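Shelf Restocking Practice Group
Minutes of the second meeting, held at the Tetlow building, 2024-08-31

Present: Ifeoma Ojo (chair), Bello Garba (store operations, Mohammed), Nkechi Balogun (Flollinent), Bijan Karimi (packaging), Tamunoemi Okoro (minutes)

1. Minutes of the April meeting

Accepted with one change. Item 4 had said the group "agreed" that arms could share an aisle with staff. Bijan said he had agreed to no such thing and asked for "discussed." Changed. 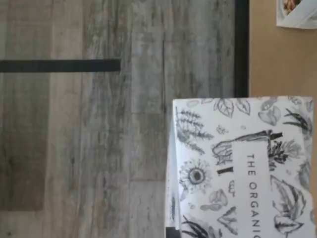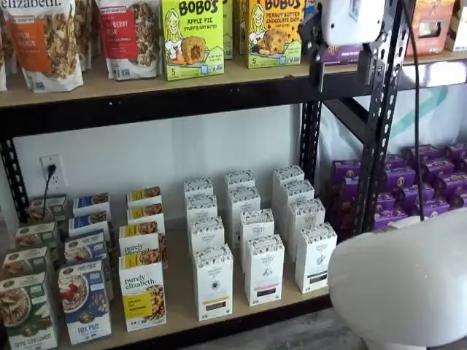
Fig. 1: boxed goods, with the floor beside them. Fig. 2: the arm at the rack, granola and oat bites on the upper shelf, boxed goods on the lower.

2. Draft rule on box handling

Nkechi presented the revised text from Flollinent. The rule now reads: "The gripper shall hold each package securely and place it without damage." She said it was kept short on purpose so that it would cover bags as well as boxes.

Bijan asked what "securely" means and who gets to say. A granola bag and a stiff oatmeal box are not the same thing to pick up, and he does not see how one sentence covers both. He also asked what counts as damage. A dented corner does not hurt the oatmeal, but a shopper will reach past it for the next one, and the store eats the cost when it is marked down. Nkechi said dents were meant to be included. Bijan said then write it down.

Bello said his own people dent boxes every day and no standard has ever been written about them. He is not against the rule but wants to know why the arm is held to a wording that cannot be checked, and whether anybody will be checking.

Ifeoma asked for two separate clauses, one for bags and one for boxes, each with a plain test that a shift lead could do by eye. Nkechi to redraft.

3. Facing and spacing

The draft asks for labels to face the aisle and for "even spacing" between columns. Bello pointed to Fig. 2, where the tall white boxes have bare shelf showing between the columns and the purple ones at the right are packed together. Under the draft you could fail either one or pass both, depending on who was holding the clipboard.

Nkechi said the spacing should follow the store's own shelf plan. Tamunoemi noted that the draft never mentions a shelf plan. Nkechi agreed it does not.

Some talk on whether spacing belongs in a good practice document at all. Ifeoma thought it did, for one reason only: the gripper needs room to come in beside a package, and if a column is too tight it will push on the neighbors. Bijan asked whether anyone had measured how much room. No figure was offered. Left open.

4. Cables and power near the rack

Bello raised this. Fig. 2 has a black cable running down past the right post into the lower shelf area, and a power cord plugged in at the wall behind the boxes. He wants a line in the document saying where cables may run and how they are fixed, and he wants it before anything is said about speed or output. Anyone restocking by hand puts an arm back there.

Nkechi said cable routing is covered by the installer's instructions. Bijan said he has read a good many installer's instructions and would not like to rest a rule on them. After some back and forth it was agreed to add a short clause: cables to be fixed clear of places where goods are put down or hands reach in, and looked over at the start of each shift.

5. Goods at floor level

The draft says nothing on this. Tamunoemi asked whether the arm is expected to deal with packages anywhere other than on a shelf board, and what staff should do about a box that has ended up on the floor. Bello's view was that the arm should be stopped before a person bends down near it, every time, with no exceptions for a quick grab. Nkechi was worried this would make the system look slow. Ifeoma said looking slow was not a matter for this group.

Agreed to write it as Bello put it. Bijan wished it noted that a rule like this gets ignored by the second week unless the restart is easy, and that he would like to see the restart before he votes on the final text.

6. The Lusov trial report

Circulated by Nkechi ahead of the meeting. It lists 1525 placements and 14 faults. Bijan questioned both. The report does not say what was counted as a fault, whether a person set the goods up beforehand, or how many times an attempt was repeated and only the good one kept. Bello asked if the shelf was ever stocked the way a real shelf is on a busy morning – half empty, things turned sideways, one bag fallen over.

Nkechi did not know and will ask. The chair said the report could be listed as background reading but should not be quoted in the document as proof of anything until the answers are in. Nkechi asked that her disagreement be recorded.

7. Actions

Nkechi Balogun: redraft the handling rule as two clauses; send the fault questions to the Lusov team; find out how much room the gripper needs on each side.
Bello Garba: first wording for the cable clause and the floor-level clause.
Bijan Karimi: a one-page list of what counts as damage, by package type.
Tamunoemi Okoro: add a reference to the store shelf plan in section 3 of the draft.

8. Next meeting

Date to be set once the redraft is out. Bijan asked that papers arrive earlier than the night before.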